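Podetov Laboratory for Manipulation Learning
Call for participants: demonstration operators

Applications close on June 10, 2018

Podetov invites applications from members of the public and from registered students to take part in the second round of the Bovisance study. The study gathers examples of everyday handling tasks, performed by robot arms under human guidance, from which a learning system is afterwards trained. Successful applicants will be appointed as demonstration operators for a period of 16 days.

The first round closed in May with 617 accepted examples. The second round is devoted to light and easily damaged goods, beginning with artificial flowers, which must be picked up by the stem or the head and placed in an open container. Sessions are held in the Lullar building. Operators will work at a white table with roses, hydrangeas and small sprigs of leaves. Wrist views and an overall view of the table are recorded.
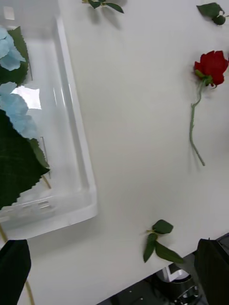
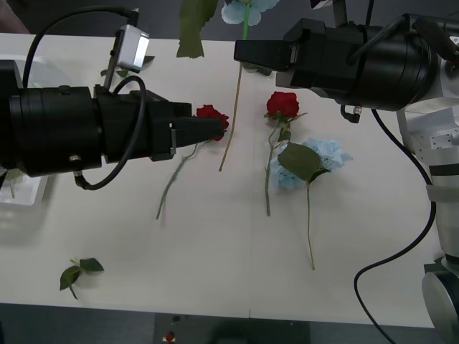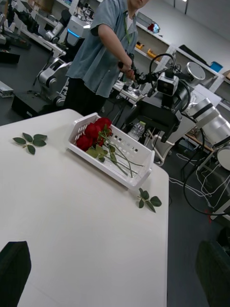
Flower handling task: the work table in the first two views, and a basket of roses in the third.

Duties

Operators will be expected to guide the arms through each task at an even pace; to lay out the flowers again before each new example, following the printed plan for the day; to mark as rejected any example in which an item is dropped or a stem is bent; and to complete a short written record at the end of each session. A session lasts no more than two hours, including a break.

Requirements

Applicants must be aged 18 or over and able to stand for the length of a session. Normal or corrected eyesight is required. No knowledge of programming is needed, and previous experience with robots is neither required nor given weight in selection. Left-handed applicants are particularly encouraged to apply, as they were under-represented in the first round.

All operators must attend a training day and pass a practical check consisting of 5 consecutive accepted examples.

Places and payment

There are 41 places. Payment is made per session at the Podetov standard rate for study participants, and travel within the city is refunded on production of a ticket. Participants may withdraw at any time and will be paid for sessions already completed.

How to apply

Application forms may be collected from the Lullar reception desk or requested in writing from the Han Office for Study Participation. Forms should state the applicant's preferred hours and preferred hand. Incomplete forms will be returned.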